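4.2 What the curb is doing

I came to Hidville to study lawns, and I ended up spending most of my time looking at gutters. The street records treat the curb as one continuous thing — 1404 feet of it on our stretch — with a single condition score for the whole run. Walk it, though, and the score stops meaning much. You get a long piece that's merely worn, then a spot where the edge has chipped away in steps, and then it's plain old curb again (Fig. 3).
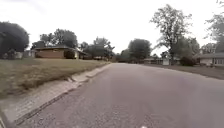

Figure 3. Residential street in Hidville, with a damaged section of curb and the front lawn of a brick ranch house.

I scored breaks like this one separately from general wear, and I'd do it again. A chipped edge leaves a ragged line between the gutter and the grass, and I wanted to know if homeowners mow up to it, trim it, or leave it alone. Of the 29 households Teresa Fitzgerald and I talked to, most told us they leave it alone! Dry, patchy turf made the question harder to settle, I'll admit, and I come back to that in Section 5.

The other half of the story is the paving on the house side. Lots of people brought up their driveways before we'd even asked (one man kept us 40 minutes on the subject of expansion joints). They think of the concrete by the garage as theirs and the curb as the city's, and they look after the two accordingly. What goes over that concrete matters too. A full-size pickup is a common sight here, and I logged vehicle type along with slab condition wherever I could, using the Tyagi form with one extra column for garage position — attached, detached or none.
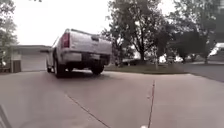
4.3 Who pays for the edge

Repair money was the touchiest topic in our interviews. The city's share stops at 900 dollars per lot, and several owners had never heard of it.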